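Search this site Search Enter keywords

On the Revision of Standard Letters

Readers of this blog will be aware that I have been occupied since September with the revision of the standard letters issued by the Idurton office. The work is now complete, and I have been asked by several correspondents to set down how it was approached. The views expressed are my own and do not represent those of my employer.

The office held 200 letter templates at the outset. Most had been drafted by people who have since retired, and a considerable number had been amended by successive hands without any record of the change. The letter acknowledging a change of address contained three separate apologies for delay, each in a different typeface. The letter declining a late application thanked the recipient for their patience before informing them that it had not been sufficient.

It was determined early that the templates would be sorted by the action required of the reader, and the existing arrangement by issuing department would be abandoned. Duyên Ngô proposed this and carried out the first sort over a fortnight. Under her scheme a letter falls into one of 4 groups: the reader must do something, the reader may do something, the reader need do nothing, or the reader has been refused. The last group took the longest to rewrite.

A refusal is difficult to write well. The traditional form at Idurton began with an account of the relevant provisions, proceeded to the circumstances of the application, and delivered the decision in the fourth paragraph, frequently in a subordinate clause. Our telephone staff reported that callers often rang to ask whether they had been approved. Pendo Swai, who supervises the enquiries counter, kept a tally of such calls for one month and supplied it to us. I will not reproduce it, as it was compiled for internal purposes, but it settled a long-running argument in favour of placing the decision in the first sentence.

Objections were raised. Shaohua Pan argued, with some force, that a person who reads "we are unable to approve your application" in the opening line may not read any further, and will therefore miss the right of review. We accepted the point and moved the review period, which is 30 days, into the second sentence. The grounds for the decision follow under their own heading.

The matter of tone received more attention than I had anticipated. I had favoured removing "please be advised" wherever it occurred, and this was done. I had also favoured removing "kindly", and was overruled. Hilkka Suominen, whose experience in correspondence is much longer than mine, observed that older recipients in the Westport area regard a letter without some courtesy of that sort as a summons. "Kindly" survives in the reminder letters and nowhere else. I remain unpersuaded, but the decision was properly made.

A word on defined terms. The previous templates capitalized Applicant, Holder, Dwelling, Licence and, in one instance, Thursday's Post. Capitals have been withdrawn from all of these. "You" now means the person to whom the letter is addressed, and where a letter concerns a third party, that party is named. Tomomi Imai tested the revised wording against the old database fields and found that any surname bearing an accent was printed with a question mark in its place. Phí became Ph?, which is no way to address a member of the public. The fault lay in the Collitz mail-merge module, and its correction delayed us longer than any question of prose.

The finished set is smaller than the original by more than half. Many of the old templates differed from one another only in the signature block, and two were identical in every respect, including the spelling mistake. The longest surviving letter, on inherited licences, once ran to 3,110 words. It now occupies both sides of a single sheet, and I believe that it could be shorter still if the legal schedule were issued separately.

I would recommend that any office contemplating similar work begin with its refusals, while those involved are fresh. I would further recommend that drafts be read aloud by someone who did not write them. Sentences that had passed through several rounds of written comment without difficulty were abandoned within moments of being spoken.

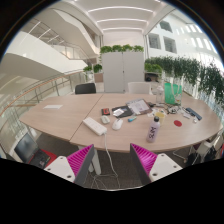 Reading aloud is slow, and it should be scheduled accordingly. Our practice was to take no more than a handful of letters before lunch and to leave the afternoon for corrections. A template amended in the morning was always read again in full, including the parts that had not been altered, and the revised date was entered in the footer before it was saved.

I intend to write separately on envelopes.

This website uses cookies to improve your experience. By continuing to browse, you agree to our use of cookies. Accept Manage preferences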